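Informe de avance del segundo semestre
Programa de desarrollo directivo y acompañamiento al profesorado novel
Entidad ejecutora: Prestari
Entidad financiadora: Fundton

1. Objeto del informe

El presente documento recoge el grado de ejecución técnica y económica del programa entre enero y junio, conforme a la cláusula de seguimiento del convenio. Abarca las tres líneas financiadas: formación de equipos directivos, mentoría de docentes en su primer año y adaptación de materiales de observación de aula. Los anexos estadísticos se remiten por separado en hoja de cálculo.

2. Línea A. Formación de equipos directivos

El itinerario consta de seis módulos: planificación anual, análisis de resultados, gestión de conflictos, supervisión pedagógica, relación con familias y presupuesto de centro. En el periodo se han impartido los cuatro primeros. El módulo de relación con familias, previsto para mayo, pasa a septiembre por coincidir con las evaluaciones finales en la mayoría de los centros adscritos.

Completaron los cuatro módulos 50 participantes entre direcciones y jefaturas de estudios. La asistencia media a las sesiones presenciales fue del 86 %, por encima del umbral fijado en el convenio. Las ausencias se concentran en el segundo módulo, celebrado en horario de mañana. A partir del tercero las sesiones comienzan a las 16:30.

Cada participante debía entregar un plan de mejora de alcance limitado, con un máximo de dos objetivos y un indicador por objetivo. La revisión de los planes muestra un problema recurrente: los indicadores miden actividad (reuniones celebradas, documentos aprobados) y no cambios en la práctica docente. Se ha elaborado una guía de redacción de indicadores de ocho páginas, ya distribuida, y los planes afectados se reenviarán corregidos antes del inicio del curso.

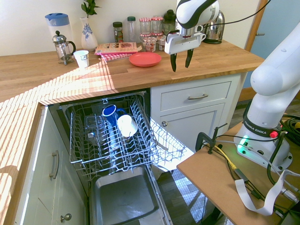
3. Línea B. Mentoría de docentes noveles

La línea B asigna a cada docente de nueva incorporación un mentor de la misma etapa, preferentemente de otro centro. El protocolo exige una entrevista inicial, tres observaciones de aula y una entrevista de cierre. Se han ejecutado 800 horas de mentoría, registradas en la plataforma Skukano y validadas por las dos partes.

La validación doble ha sido el principal punto de fricción administrativa. En los primeros meses, un número apreciable de registros quedó pendiente de la firma del docente acompañado, lo que retrasó la liquidación a los mentores. Desde abril el sistema envía un recordatorio automático a los cinco días y bloquea el alta de nuevas sesiones si existen dos sin validar. No constan registros pendientes al cierre del periodo.

En cuanto al contenido, las observaciones se han centrado en el arranque de la clase, la formulación de preguntas y el tratamiento del error. Los mentores de secundaria solicitan ampliar la pauta con un apartado de evaluación formativa. La petición se considera razonable y se incorporará como módulo opcional, sin modificar el número de observaciones obligatorias.

4. Línea C. Materiales de observación

La pauta de observación Horgan se ha adaptado a tres etapas: primaria, secundaria obligatoria y formación profesional. La versión de primaria está cerrada. La de secundaria se encuentra en segunda revisión, pendiente de ajustar la escala del bloque de clima de aula, que en el pilotaje produjo valoraciones poco consistentes entre observadores. La de formación profesional dispone únicamente de borrador; su pilotaje requiere acceso a talleres y se programará en octubre.
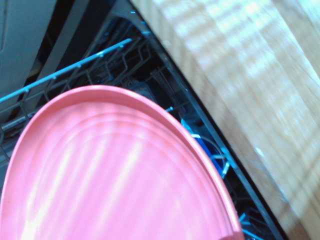
El manual de aplicación se ha reducido de 86 a 60 páginas mediante la supresión de duplicidades y el traslado de los ejemplos comentados a un cuaderno aparte. Los mentores que lo han utilizado valoran mejor la versión corta, si bien piden mantener el glosario en el volumen principal.

5. Ejecución económica

El gasto certificado asciende al 60 % del presupuesto anual. La partida de personal se ajusta a lo previsto. La de desplazamientos presenta una ejecución inferior a la programada, al haberse realizado en línea parte de las entrevistas iniciales. Se solicita autorización para trasladar el remanente a la partida de edición de materiales, sin incremento del importe total concedido.

6. Incidencias y riesgos

Rotación de direcciones: varios centros renuevan equipo en julio. Se ofrecerá a los entrantes el acceso a los módulos ya impartidos en formato grabado.
Disponibilidad de mentores: riesgo medio en formación profesional. La convocatoria se adelanta a la primera quincena de septiembre.
Comparabilidad de datos: los resultados de la línea C no deben agregarse por etapas hasta que se cierre la escala de secundaria.

7. Actuaciones previstas

Impartición de los módulos quinto y sexto de la línea A. Segunda ronda de asignación de mentores. Cierre de la pauta de secundaria y pilotaje de la de formación profesional. Entrega de la memoria final en diciembre, con la justificación económica completa y las fichas de centro actualizadas.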